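The case for clearing the table one thing at a time

My sister-in-law clears a dinner table the way a bulldozer clears a lot. Plates get stacked with the food still on them, forks go in the top cup, and the whole pile travels to the sink in one trip. She is fast, and I used to do it the same way.

I think it's a bad habit. A stack made at the table has to be taken apart at the counter, and by then the underside of every plate is greasy. Scraps that could have been saved are mashed under something else. When I worked the lunch shift at the Mofokeng dining hall we put out 334 covers on a busy day in November, and the manager, Petronella Moodley, would not let anyone stack before scraping. New people complained about it for a week. Then they got used to it.
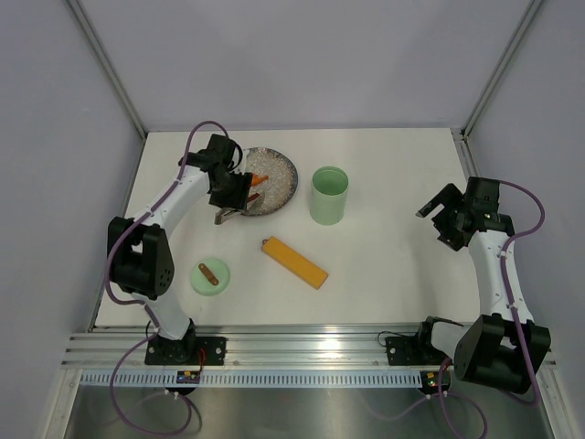

Food comes off first, and each plate gets looked at by itself. People skip this at home because the meal was small and it hardly seems worth the trouble, but small meals are where I see the most waste. Take a dark-rimmed plate with an orange carrot shape and a little brown piece left on it, and a brown sausage shape lying across a pale green disc nearby. If those were my leftovers, they would be one lunch, provided I picked them up before I picked up the dishes. Put the disc on the plate and the lunch is gone. The cup can wait. Cups always can, and they are the thing most likely to tip if you grab them along with something else.

I'll grant that the slow way takes more trips. My kitchen is nine steps from the table, so I can't claim it costs me much, and a person with a long hallway may feel differently. A tray helps there. I bought a secondhand Drivesby tray years ago and still use it, with the food in one container and the dishes set flat beside it.

Children can do this too. Give a child one item to carry and it generally arrives. Give the same child a stack and you will be sweeping. My nephew started with the spoons and moved up to plates when he was ready.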